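Cutting soft stuff – does wrist-only training hold up?

gaetan_bailly
Hi all, and sorry in advance for the length! We've been teaching our arm to cut pink sand with a kitchen knife, 295 demos so far, and the policy using only the wrist camera beats the two-camera one. Same metal dish, both views:

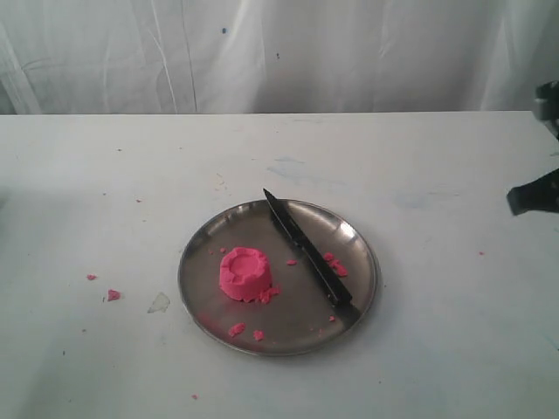
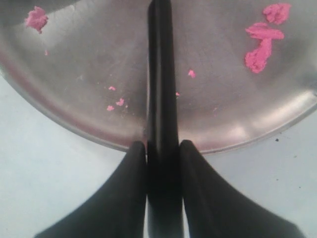
Gorazd Begović
Lovely work, Gaëtan, but I'd be careful – with 15 trials per policy, a lucky afternoon could give you that gap. Did you shuffle the order?

gaetan_bailly
We didn't, I'm afraid. Fair point, though I still think the side view distracts it.

vesna_l
I disagree with you both a little :) Try new seeds first!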